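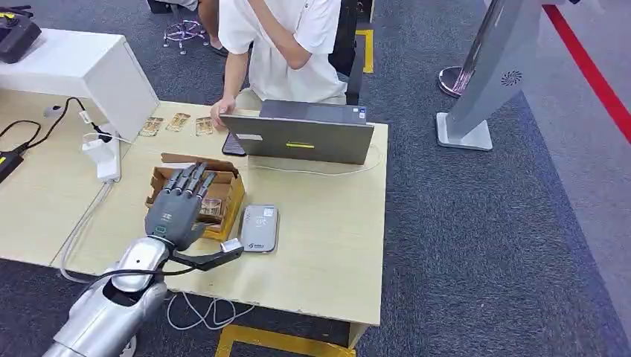
Progress report to the Prallada fund
Dexterous handling project, Aststead site
Prepared by Kazimír Holub
May 15, 2021

Status against plan

The short version is that we are behind, and I don't think the recovery plan circulated in March was ever realistic. It assumed the hand fault was a loose connector. We replaced the connector, the fault came back, and the plan kept its original dates anyway.

You are funding two things: a small-pack handling task, where the hand picks packs out of an open carton and lays them out on a table, and a demonstration at Karkevbridge that depends on it. The picking works well enough on a good day. I would not put it in front of the public in its present condition, for the reasons below.

The fault

During carton work the hand sometimes stops answering close commands while the arm carries on with the rest of its motion. The fingers stay wherever they were. If they were open, we lose a pick and some time. If they were already closed on a pack, the hand keeps its grip and the arm carries the pack through the release point and back toward the carton, and the software records a successful placement. That second case is the one I worry about. The success rate in our earlier reports was taken from those software records, so please treat it as unproven. I have asked for it to be withdrawn from the project web page.

The supplier, Siriwan, first told us this was operator error. Their second answer was that our cable routing put strain on the line at the wrist. There may be something in that. We rerouted the cable to their drawing and the dropouts came less often for a few days, then returned to their old pattern. I don't accept that routing alone explains it. Their third answer was a firmware update, which we have installed and which has made no difference I can measure.

What I think is happening is a timeout on the hand's side that the arm controller never hears about. I can't prove it yet. The logs from the two units are kept on separate clocks, and lining them up by eye is slow, unreliable work. Somebody should have specified a shared clock at the start, and since I signed the specification, that somebody includes me.

The safety incident

One event went into the site safety book. A dropout happened while an operator was leaning in to use the laptop at the back of the table. The arm finished its move as programmed and the operator stepped away. There was no contact and no injury.

I disagree with the way it was first written up, which was as a "nuisance stop". The arm didn't stop at all. It should have, and it had no means of knowing that it should. The entry has been corrected. Until the fault is understood, our rule is that anyone who needs the laptop halts the arm first. The floor tape is a reminder to people, and the arm takes no notice of it, so I would ask that it no longer be listed as a safeguard in our paperwork.

Low reach work

The second strand, reaching down to objects near floor level, was added at the fund's request. I argued against starting it with the hand fault still open and I haven't changed my mind. Working low puts the forearm close to the robot's own leg and gives the operator a poor view of the fingers. The current practice item is a shallow dish with thin metal sticks on it, a hard thing to grip cleanly even with a hand that does what it's told.

We have limited this work to slow approaches with the hand held above the item. No closing on the sticks is permitted for now. I have seen a draft newsletter line calling this "floor-level manipulation" and would like it taken out.
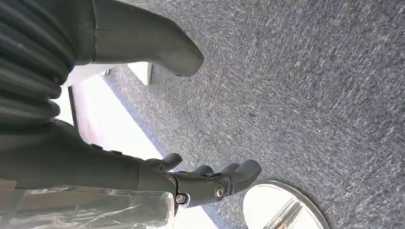

Spending

The extra bench time and replacement cabling have used $2,000 of the contingency. A further $800 is set aside for a hardware interlock between the hand and the arm, so that a silent hand brings the arm to a halt. I would spend that money before any more goes on firmware visits.

What we need from you

A decision on the Karkevbridge date. My recommendation is to postpone it until the interlock is fitted and the placement records have been checked against video. If the date has to stand, the demonstration should run with the arm parked and a recorded session on a screen.

We also need your support in getting the hand's full fault codes from Siriwan. We have asked twice and received a brochure.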